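LOLLVILLE, February — Pomidside has finished comparing two grippers for its two-armed sorting bench, and the winner is the one the staff liked less. Piva beat Saarela over 657 picks of foam letters onto plates.

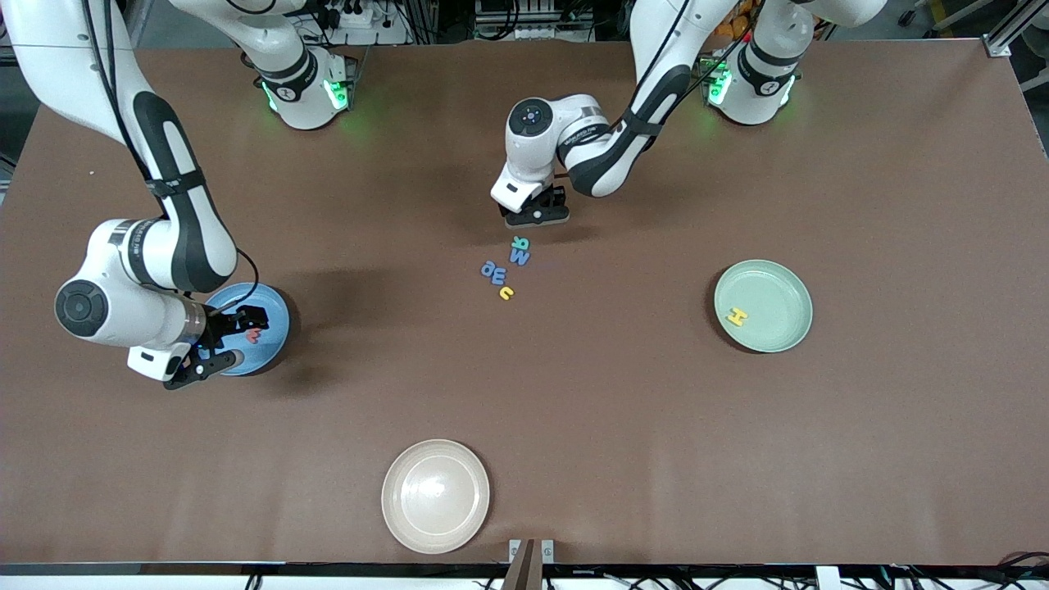 "Saarela was faster by 15 picks an hour, then dropped 40 letters," said test lead Elie Sayegh. "Thin foam is a humbling material."

Full results go out next month. Press contact: Joni Leinonen, Pomidside.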